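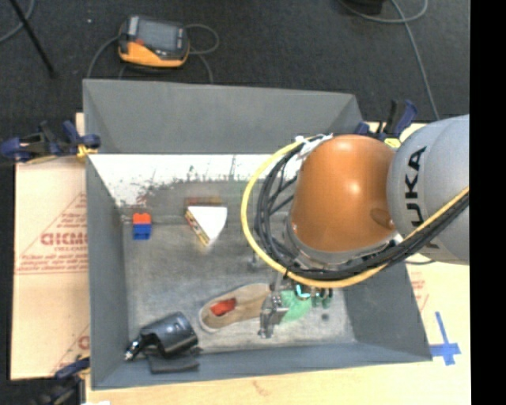 Brazo KUKA sobre una caja gris. (Archivo)

Opinión
Chantelle Baloyi

En mi valle perdimos 274 colmenas en noviembre, y la inspección llegó tres semanas después. Yo no culpo a los inspectores: son dos para toda la comarca. Culpo a quien decidió que la sanidad de las abejas puede esperar. Un apicultor que avisa pronto debería cobrar pronto -- hoy pasa lo contrario, y por eso muchos callan. Pido un pago en el mismo mes del aviso y un inspector más.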